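Marnance Interior Doors: Frequently Asked Questions

What sizes do you stock?
Standard slabs are 78 inches tall. Other heights are cut to order at the Drarkside shop and cannot be returned.

Can I trim a slab myself?
Yes, up to 2 inches in total, taken from the bottom edge only. Use a fine-tooth blade and seal the cut the same day. Unsealed cuts void the finish warranty.
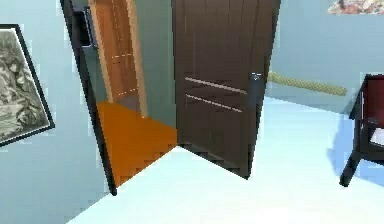

How long should a door sit before hanging?
Leave it flat in the room where it will be used until it reaches room temperature and humidity. Do not lean it against a wall.

Which hinges do I need?
Slabs in the Plornness line take three hinges. Amoah slabs are heavier and take four. Hinges are sold separately under part number 985.

Is the handing reversible?
Only on slabs ordered without lock prep. Once bored, the handing is fixed.

How do I clean the finish?
Damp cloth, mild soap, then dry. No ammonia or abrasive pads.

Who handles warranty claims?
Eduard Trnka, extension 255. Have the order number ready.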